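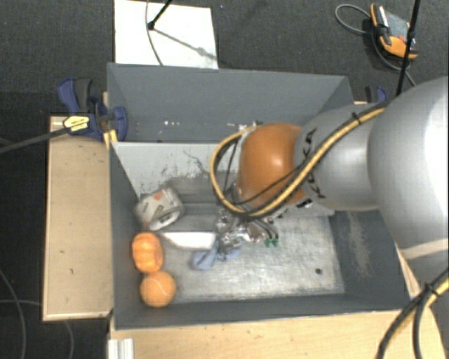
4.2 What the young helpers told us

Figure 3. A robot arm reaching into a large gray bin with a crumpled cloth and two orange round objects.

We were delighted by how freely the young people talked. Of the 74 households that answered our survey, 50 had been visited by a youth group in the first 2 weeks, and most could name the group that came. The visits were short — a knock, a chat, a box of groceries left in the hall — yet parents brought them up again and again, often before they mentioned the insurance or the state of the road.

The 18 cadets we interviewed were just as keen. Several had homes on the flooded side of the river themselves, and Beaulieu and Poirier (who ran these interviews) found that this group stayed on longest, right through December. One older cadet put it wonderfully: "I knew which doors to knock on, so I kept knocking."

Our weekly totals show the hours climbing again just before the holidays, when the Cloutier hall opened as a toy depot. We had expected a steady drop, as in MacPherson's earlier work on adult helpers, and the second peak is the most exciting result in the study. Whether it would appear in a bigger town is a question we take up in Section 5.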